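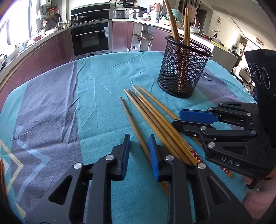 Search this site Enter keywords Go

Print this page | E-mail this to a friend

Review: The Jiltorow hand gripper, tried at the Rovton open day

May 25, 2024

Rovton opened its doors to visitors for one afternoon, and I went mainly to get my hands on the Jiltorow gripper. It is a hand-held tool for recording how people do small household jobs, so that a robot arm can be trained on the recordings later. Visitors worked in pairs at a table with a set of everyday jobs to get through. Mine was sorting chopsticks, and it took up most of my visit.

Chopsticks are a hard test. They are thin, they roll, and they lie against each other so that it is difficult to take one without its neighbor. The plain wooden ones on our table were harder to tell apart at a glance than the ones with the red patterned handles, and I went for the red ones first.

The Jiltorow has two black jaws with blue pads on the inside. The jaws are open link assemblies held with silver pivot screws, and the cut-outs in the links let you see a little of what you are reaching for. Squeezing the handle brings the jaws together. The action is smooth at the start and stiffer toward the end, and my hand was tired after 40 picks.

The pads are the best part. They are soft enough to hold a chopstick without much pressure, and I seldom had one twist once I had it near the middle. Picking one up by the end was a different matter. It swung down and I had to put it back and start again. Định Kim, who ran our table for Rovton, told me to tilt the tool and come in low along the cloth. That helped.

The cloth itself was a nuisance. It had creases in it, and the tip of a jaw caught on them twice. I would have liked to try the same job on a bare table.

Weight is the main complaint. The tool weighs 500 grams and most of that sits forward of the hand. Working for a few minutes is fine. Định said the regular operators stop after 350 recordings in a day, and I can't see myself reaching that. There is one handle size, and it was too wide for the woman next to me.

We were also shown a short replay on Arthur, the house robot arm, using a model trained on 1,000 recordings. It picked up four chopsticks and dropped a fifth. The motion was slow but the grip looked steady.

The Vedance software that stores the recordings was only shown on a slide, so I can't rate it. Rovton plans another open day in October, with a lighter handle to try.

Good pads, simple to learn, too heavy at the front. I would wait for the new handle.

Print this page | E-mail this to a friend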